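Ukomley Put-Away Set

README, version 3

Contents
Summary
What is in the set
Items
Boxes
Placement notes
File layout
Labels
Example
Known problems
Terms of use
Contact

Summary

The Ukomley Put-Away Set is a collection of pictures and item sheets about putting small household things into open boxes. It covers what goes into a box, what the thing looks and feels like, and how it was supposed to be placed. It started as a storage inventory kept by Mihret Mekonnen and grew when Fasil Negussie began writing down the surface and stiffness of every item. Version 3 was finished in September and replaces both earlier versions.

What is in the set

162 items, each with its own sheet
27 boxes and trays, each with its own sheet
Pictures of items held over, lowered into or resting in a box
One placement note per picture

The pictures are stills. There is no video and no sound. A still does not say how a placement came out; for that, use the placement note.

Items

Items were picked from ordinary cupboards and drawers. Most fit in one hand. The upper weight limit is 200 grams, and anything heavier was dropped from the list after version 1. The item sheets use these groups:

soft: gives when pressed and comes back (foam, folded cloth, balls of yarn)
limp: does not hold a shape (single cloths, socks, empty bags)
firm: holds its shape but can be dented (cardboard tubes, cork, candles)
hard: does not give (spoons, lids, wooden blocks, jar tops)

An item has one group only. Where two people disagreed, the softer group was used. A cork mat that Fasil had as hard is listed as firm for this reason.

The surface field is separate from the group. Allowed values are smooth, bumpy, fuzzy, ribbed, porous and mixed. Please don't guess the material from the surface. Several porous items in the set look alike in pictures and are made of different things, and the material field is left blank wherever we weren't sure.

Color is given as the main color in plain words. Shades are not recorded. Pale yellow and bright yellow are both "yellow".

Boxes

All the boxes are open at the top. Lids, where there were any, were taken off and are not part of the set. Each box sheet gives inside length, inside width, wall height, color and a wall note (thin, thick or uneven). Measurements are of the inside at the floor of the box. A few boxes get wider toward the top, and these have "flared" in the shape field.

White boxes are the hardest to work with on light tables, where the rim can be difficult to pick out. We kept them in anyway. They are common in people's homes and leaving them out made the set too easy.

Placement notes

Every picture has a note written by the person who was there. A note has three parts: the item, the box, and a line of free text. The free text was meant to be short and mostly is. Typical lines:

flat side down, against the left wall
went in at a slant, left it
caught on rim, second try fine
too wide for this box, put back on the table

Ülle Bite went through the free text for version 3 and fixed spelling, but did not change wording. Some notes use "corner" for any place where the item touches a wall. We have not corrected this.

File layout

items/ one text sheet per item, named by item number
boxes/ one text sheet per box, named by box letter or letters
stills/ the pictures
notes/ placement notes, same name as the picture they belong to
lists/ groups, surfaces and colors, one value per line

Item numbers have gaps. Items removed after version 1 kept their numbers and these were not used again. Box letters run from A to Z, then AA.

Labels

Labels were done in two passes. Achilleas Stefanou did the first pass using the pictures only. The second pass was done with the items on the table. If the passes differ, the second one is in the main field and the first is kept in a field called "first_look". The first_look field is worth reading if you care about how things appear from above, where flat items and thick ones are easy to mix up.

For 100 of the pictures there is also an outline of the box opening, drawn by hand. The outlines follow the inner edge of the rim. Where an item hides part of the rim, the outline carries on straight behind it.

Example

A still from the soft and porous part of the set.

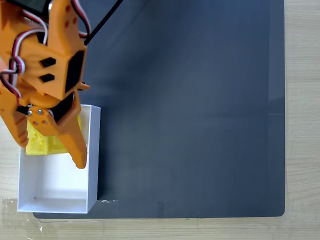 Yellow block with a bumpy, porous surface, above the open white box. View from overhead.

Fields used for a still like this one: color yellow, surface porous, box color white, wall note thin, position above. The position field takes one of three values, "above", "entering" or "inside", and describes the moment of the still only.

Known problems

Limp items are underrepresented, socks especially.
Two trays (K and R) have the same color and nearly the same size and may be swapped in older notes.
Ribbed and bumpy were used loosely in the first pass. Go by the main field.
Light changes over the afternoon stills, and yellows and creams drift toward each other late in the day.
Some item sheets have a thickness but no width. We are filling these in as the items come back out of storage.

Terms of use

Free for teaching, research and personal projects. If you publish something that uses the set, give its name and version number. Please don't repost version 1 or 2, as both contain wrong box measurements.

Contact

Corrections to item and box sheets go to Adaeze Ibrahim at Tekleab. Include the item number or box letter and the line you think is wrong. New items can be suggested the same way, with the weight and a note of which group you would put them in.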